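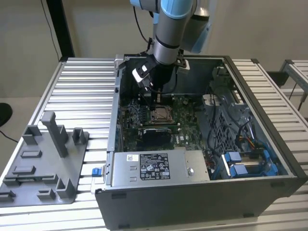 Galería: revisión interna de equipos de sobremesa, taller Paucar

Selección correspondiente a la tanda de noviembre, con 17 torres procedentes de las oficinas de Stodthorpe. Gerardo Sanna preparó el procedimiento de apertura y Heikki Halonen revisó las notas técnicas. Los equipos se abren siempre tumbados, con la tapa lateral retirada y sin tensión de red.

1. Torre DELL abierta, en horizontal sobre mesa de perfil de aluminio ranurado. Placa base verde oscuro al fondo del chasis, con el procesador en su zócalo.

Memoria y gráfica. Los módulos de memoria quedan en fila entre el procesador y la tarjeta gráfica negra, de disipador estriado. Para extraerlos se abren las pestañas del zócalo y se tira en vertical, sin balanceo lateral.

Alimentación. Fuente metálica plateada, con etiqueta reglamentaria negra y adhesivo de código de barras a su izquierda. La potencia nominal se anota en la ficha Botolum antes de desconectar ningún cable.

Unidades. Jaula gris con ranuras de ventilación y, abajo a la derecha, soportes de disco en azul vivo. Los soportes se numeran con rotulador según su bahía – el orden importa en los equipos configurados en espejo.

Cableado. Cables negros por la jaula y un pequeño mazo naranja y amarillo junto a su borde inferior. Las bridas cortadas se reponen al cierre; no se reutilizan.

Notas de la tanda

De las 17 torres, 4 pasaron a despiece por corrosión en la placa. El resto vuelve a servicio con pasta térmica nueva y pila de placa sustituida. La tornillería se guarda en bandejas Wollier de seis compartimentos, una por equipo, con el número de ficha en el frontal.

Las fichas completas se consultan en el archivo del taller, carpeta 31. Correcciones de texto o de numeración: Heikki Halonen, mostrador de entrada, por la mañana.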